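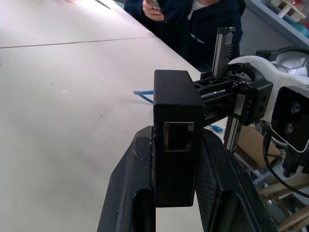
Scuffed tops should be cleaned and kept in use for as long as the joints hold, Waltraud Mayrhofer told the Drokcombe library board on 20/08/2025, when it took up the matter of the worktables in the public workshop.

The board voted to spend 3,000 on the tables this year. Most of it will go toward refinishing the pale tops, which pick up gray marks and smudges in daily use. Another 575 is set aside for resealing the seams where panels meet.

Omolara Danladi asked for new tables instead and said small parts catch in the seams. Her proposal did not pass, but the board agreed to look at it again in January.

The workshop has 46 registered users. It will stay open during the work, with tables taken out one at a time. Users are asked to clear pens and tools off the tops before they leave. Bookings can be made at the front desk or by phone.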